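# The case for the see-through barrel

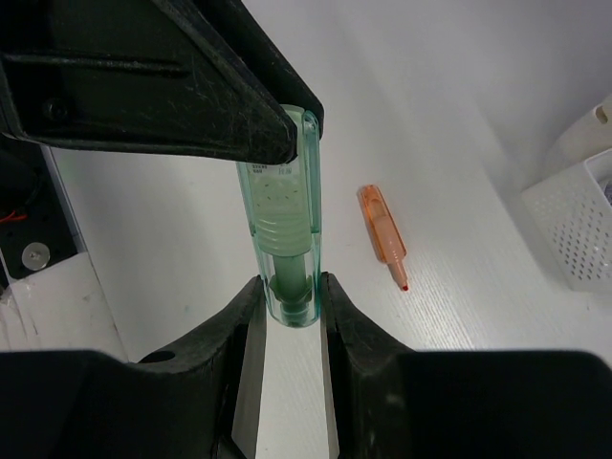 Most stationery cupboards are stocked on unit price alone, and I think this is a mistake. The cheapest opaque pen gives no warning before it runs dry, so people keep dead ones and open new ones. A transparent barrel lets the user judge the contents without uncapping anything. The green one has its inner shaft in plain view, and even the orange one beside it shows a paler core through the plastic. Sorting such pens takes a glance.

At Brunham we bought 3000 opaque pens in December. By the summer stocktake 95 were left on the shelf, and the drawers were full of pens in unknown condition. Pejman Mazandarani, who does the ordering for the Ireck office, argues that clear plastic scratches and looks shabby within months. I accept the point. Appearance is a minor fault in a writing tool.

My proposal is to order clear barrels only, and to keep 2 open baskets per room, one for working pens and one for refills.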